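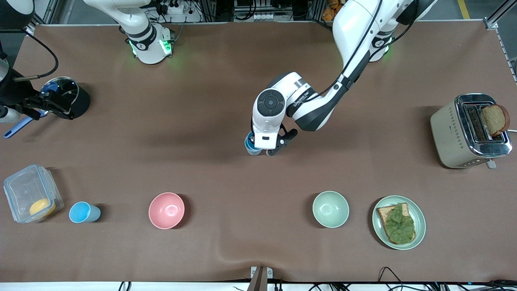
Can a small business rent a two-armed robot without hiring someone to program it? For short, repeated table jobs it can, as long as a staff member is free to teach the machine for the first few days and the objects don't change much after that.

The service reviewed in these pages is Tritberg, sold by a company called Ristgate. Customers pay a monthly fee of $1544 for two arms, the grippers, the cameras and the software. Setup is a separate charge of $1000, paid once. The shortest contract is 3 months, and it can be ended in writing after that.

Ristgate sells Tritberg mainly to test kitchens, packaging labs and companies that make housewares. These are places where somebody has to pick up the same cup or bowl many times a day and put it down somewhere else. Teaching is done by guiding the arms through the task by hand. The software stores each run, and when it has enough of them it builds a routine that the arms can repeat.

"The first day is slow," says Amarachi Danladi, who handles customer training for Ristgate. "People move the arms too fast and too far. By the second day they've calmed down."

Our test list had 61 tasks on it, all with ordinary breakfast things: cups, bowls, a plate, a toaster, bread. Bowls standing upright were easy to teach. Bread was harder. A slice going into a toaster slot has little room on either side, and the routine had to be taught again after we moved the toaster a few inches.

Cups were the most useful part of the test. A cup standing up can be gripped almost anywhere along the rim. A cup on its side has to be taken with one finger inside the mouth and the other outside, and the wrist has to come in low.
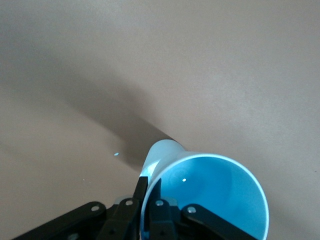

Light plastic is a problem of its own. Too much force bends the wall, and too little lets the cup turn in the fingers. Tritberg has a force setting for each object, which we found in the third menu down. It should be on the main screen. Njål Solberg, the product manager, told us it will move there in the May update.

The wrist cameras come with the package and can't be left out to lower the price. The overhead camera can be swapped for one the customer already owns, if it's on Ristgate's list.

Two other services cover the same ground. Baert is cheaper by the month but rents single arms only, and opening a hinged box while holding something else is not a job for one arm. Etov offers two arms and a better manual, with a contract of a full year.

Support was good by phone and slow by email. Replacement finger pads are billed separately. Customers supply their own table, and Ristgate will send the drawing for the mounting holes before the contract is signed.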